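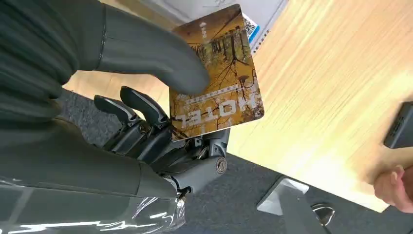

Valdis Jõgi thinks the key card is the most overlooked piece of printing in a hotel, and he would keep it that way. A card that guests stop to admire, in his view, is a card that ends up in a coat pocket and goes home with them.

Kazue Aoki disagrees. She designs cards for Ekorero, a small print shop that supplies inns and mid-size hotels, and she has heard the argument many times.

"He runs a front desk, so he sees the ones that don't come back," she says. "I see the orders. The plain white ones don't come back either."

We met on a Wednesday at the shop, at a table covered with sample sheets. Aoki has been doing this work for ten years. Before that she laid out menus and parking passes. She says a key card is closer to a parking pass than most clients expect.

"People come in with a photo of the lobby," she says. "They paid a lot for the lobby. But you shrink it down to a card and it's a brown smear with a lamp in it. I ask them what else they have. Usually there's something from the grounds, or from down the road. Trees work. Water works if there's a hard edge to it, a dock or some rocks."

Trees are the most common request by a wide margin. She likes them bare, with the trunks dark against a warm sky. Leaves turn into noise at that size, she says, and green is hard to hold steady from one run to the next. Amber and orange are more forgiving. If one batch comes out a little redder than the last, it still looks like fall, and a guest holding one card from each batch isn't going to think one of them is broken.

That last part happens more than you would think. At Brostcombe, an inn that has ordered from her since it opened, the desk once mixed two batches in the same drawer. A couple got one of each and came back down to ask which was the real one.

"So now I tell everybody, finish the old box first," she says.

The side with the picture is the easy side. What takes up the phone calls is everything else. Clients want the hotel name, the Wi-Fi password, the breakfast hours, the pool hours, and an arrow showing which end goes in the lock. Aoki talks them out of most of it. Breakfast hours change. Passwords change. A room number should never be on there at all, and she has turned down jobs over it.

"The arrow stays," she says. "I'll fight for the arrow."

It isn't needed on every lock. Many hotels now use a card you hold flat against a reader, and for those it makes no difference which way up it is. She still gets asked for the arrow, and she still puts it on if the client wants it, but smaller. Guests who have used the older kind look for one. Without it they turn the card over a few times in the hallway with their bags on their shoulder.

Kernel-sized details like that are why she asks to visit before she draws anything. She checks in like any other guest, goes up to the room, and leaves again. She notes how dark the hallway is. She looks at where the card goes once you are inside, whether there is a slot by the door for the lights or only a desk to drop it on.

The desk matters, she says. A brown card on a brown desk gets lost. She once reworked an order for Kaewmanee, a riverside hotel, after seeing that all the furniture was dark. The first design had a night view of the bridge on it. She swapped it for the same bridge at sunrise.

Wichai Rojanasak, the manager there, remembers being annoyed about the delay. "We had already approved it," he told me by phone. "Then she calls and says it will disappear on the nightstand. I put the sample on the nightstand. She was right, so we waited."

The hotel's last order was for 1,438 cards. The odd figure came from Rojanasak, who counts what is left in the drawer at the end of the season and orders up to the same level. Of the previous supply, 588 had gone missing. He doesn't charge guests for them.

I asked Aoki whether that bothered her, so many of them leaving in pockets. She said some are thrown out, some get bent, and some turn up as bookmarks. She has found two of her own cards in secondhand books. One was from a place that has since closed.

Wear is a bigger worry to her than theft. Cards get scraped against keys and coins, and the corners go first. She keeps a tin of returned cards on a shelf, and she pulled out a few to show me. On the older ones the ink had gone pale along one long edge, where a thumb would sit. The newer ones have a matte coating that hides scratches better but picks up hand lotion.

"Gloss shows every fingerprint, matte shows every greasy one," she says. "Pick which you'd like to wipe."

She has been testing a wood card for Grernance, a group of cabins that wants to stop using plastic. The first 20 samples came back from the cabins in September. Several had split at the corner. She is trying a thicker one now, though it sticks in two of the older locks, and Matěj Šimek, who looks after the cabins, has asked her to leave those two on plastic until the locks are replaced.

As for Jõgi, he has been her customer for years. His cards are white with the name of the hotel in gray. He reorders every spring, and every spring she sends one extra sample in the box with trees on it. He says he keeps them in his desk.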